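Can a machine set my table yet?

Mon 15 July

My sister asked me on the phone when she can buy a robot that puts away the dishes. She asks me because I work at Allden, where we pack spare parts for heating systems, and because we have machines there. For her, a machine is a machine. I told her to wait with the money, and after the call I was thinking the whole evening about why I had answered so quickly.

At Allden we have three arms on the floor. They take a carton from the belt, they turn it, they put it on the pallet, and they do this from six in the morning without complaint. I stand near them and I have great respect for them. But on the day in March when our carton supplier changed the tape from matte to shiny, two of the three stopped before lunch, and the third one dropped a carton of valves near my foot. The tape was the only thing different. A child would not have noticed it.

A kitchen is shiny tape everywhere. There are bowls that fit inside other bowls, fruit that is soft on one side, a lid from a pot that was thrown out years ago. In my own kitchen the drawer beside the stove must be lifted a little before it opens. I don't know how I would write this down for a machine. I don't even remember learning it.

This spring I was allowed to visit Jiltlow, a small company which works on household tasks. They are friendly people and they gave me coffee, and I could stand beside the table as long as I wanted. The work is done with one arm, from above, and with the kind of things you would find after breakfast in a house with children.

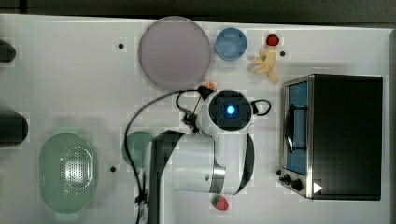
Nanna Kragh wrote to me, when I first mentioned this visit, that I was looking at the wrong question. In her opinion it does not matter if the arm can pick up a strawberry, it matters if the arm knows that the strawberry goes into the refrigerator and the peel goes into the trash. She wrote also that she would accept a very slow robot, even one that needs the whole night for a single table, if in the morning everything stood in the right place.

I have read her message several times and I agree with one half of it. Slow is fine for me too. My dishwasher is slower than I am, and I would never give it back. But I don't believe that the picking up is solved and only the knowing is left. On that table there is a banana with its peel open to all sides, and there is a colander, full of small holes and with a raised rim. I tried at home to lift a banana peel with two wooden spoons, to understand the problem a little. Please try it. I needed many attempts and I was swearing in my own language.

The people at Jiltlow were open with their numbers, and I asked if I may write them here. In their last long test they made 3,000 attempts at moving one object to the place where it belongs. In 1,446 of them the arm did it alone. In 568 more it did it after a person had pushed the object a little closer or turned it. The rest did not succeed. So it is a bit less than half without help. They were proud of this result, and after what I saw with our shiny tape I think they are allowed to be proud. But imagine a person who washes your dishes and puts fewer than half of them in the cupboard.

Corina Reisinger, with whom I share the early shift, had another thought when I showed her these numbers. She asked what happens to the objects in the failed attempts. Are they on the floor? Are they broken? Or are they only still on the table? I had not asked this. For a house it is the most important thing. A robot that fails and leaves the cup where it was costs me nothing. A robot that fails and breaks the cup, I would unplug on the second day. I have now sent the question to Jiltlow and I will write the answer when I get one.

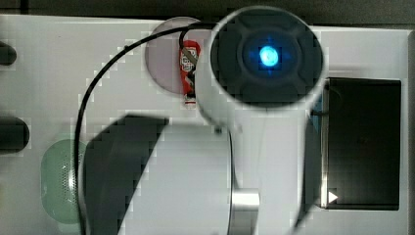
Precision is where I think people at home and people in a factory mean two different things. At our place, precise means that the carton comes to the same point every time, and the point is given by the belt. At a table there is no belt. Things stand close together and the arm must come in between them without touching the neighbor. Look how near the small red object with the white label is to the arm, and it is standing upright. A thing which stands upright can fall. My pallet arms would not know what to do with such a neighbor, they are used to having all the space for themselves. I like that somebody is practicing this at all.

There are other companies, of course. Dillia promises a machine that folds towels, and only towels. I find this a good and modest idea, although I would want to see it with my towels, of which one has a torn corner and pulls to the side. Selvanayagam goes in the other direction and builds for canteen kitchens, where all plates are the same plate. I believe the canteens will have it first. There the shiny tape problem is small, the plates come back a thousand times, and somebody is always near who can press the stop button.

For my sister's kitchen I see it later. I don't want to name a year, I have been wrong before (I said that nobody would ever buy a vacuum cleaner that drives alone, and now I have one, and it is stuck under the sofa again). She has six different sizes of glasses and a cat.

What I will do next is to write down for one week every chore in my home that takes me less than one minute. The drawer, the peel, the sponge that has to be squeezed before it goes back. If you want to do the same, send me your list by e-mail, and please write also if you are left-handed. I will put the lists together in the next post.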